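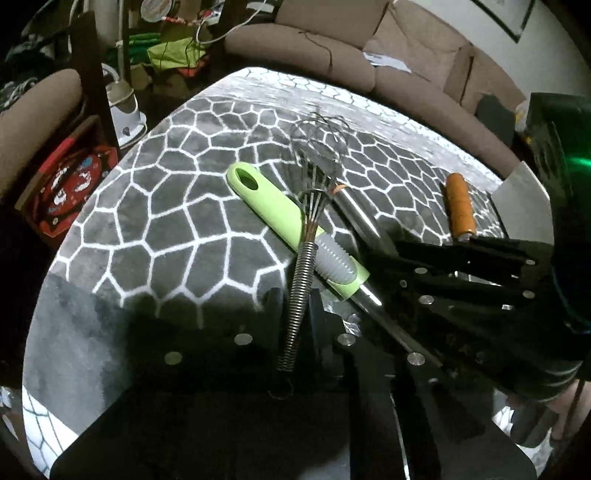 Kitchen Help > Tools & Utensils > Whisks

which whisk do I keep?? (small drawer)

Posted by Gashi, Monday, 9:40 pm

Moving into a much smaller kitchen in April and trying to get the utensils down to one drawer. Laid some of them out on the table tonight to decide. Stuck on the whisks. I've got 2, the regular balloon one with the steel handle, and a skinny one where the handle is a wound metal coil, like a spring. Balloon one takes up half the drawer. Skinny one barely takes any room but I never know what its for.

Also the coil handle, how do you get it clean? Batter gets down between the turns and just sits there. Tried a sponge, useless. I don't have a dishwasher in the new place.

Other thing, I have a lime green handled thing with a ribbed gray grip, steel shaft, hanging hole in the end. Worth putting up a hook for the ones with holes or is that just more clutter? Wall by the stove is tile, renting, can't drill.

Mostly I make pancakes, scrambled eggs, gravy on weekends. Whipped cream maybe twice a year. thanks

Jalska
Monday, 10:15 pm

Keep both if you can, they do differnt jobs. Balloon is for getting air in. Cream, egg whites, eggs if you like them fluffy. Skinny one is for sauces, gets into the corner of a saucepan where the fat one just skates over. Gravy = skinny whisk, every time.

If it really has to be one, I'd keep the balloon for what you cook. Pancakes and eggs are most of your list. You can do gravy with it, just use a wider pan and go around the edge with a spoon now and then.

Cleaning the coil: soak first. Tall jar, hot water, squirt of dish soap, stand it in handle down for 15 minutes. Then an old toothbrush, and scrub along the groove, following the turns, not up and down. Rinse under the faucet while you twist it. Shake it hard over the sink and hang it or stand it up to dry, don't put it straight in the drawer. Mine got rust spots inside the coil from doing that and you can't get in there to fix it. If yours has rust that doesn't scrub off I'd toss it, they're cheap.

For balloon whisks, easiest thing is to whisk a bowl of hot soapy water right after you use it. Dried on egg where the wires cross is a pain.

Porkemero
Tuesday, 7:05 am

get rid of the skinny one. had one for years, used it as a fork basicaly

Candport
Tuesday, 12:30 pm

On the hooks, yes do it. Adhesive ones stick fine to smooth tile, wipe the tile with rubbing alcohol first and let it dry, then leave the hook overnight before you hang anything. Not right over the burners tho, the grease gets on everything and the glue lets go. I'd put up 2. One for the green handle one. Balloon whisk on the other if it has a loop (didnt say if yours does), otherwise stand it in a crock on the counter and your drawer problem is gone anyway. Whisks in drawers get bent, something heavy always ends up on top of the wires.

When you move out warm the adhesive with a hair dryer and it peels off slow.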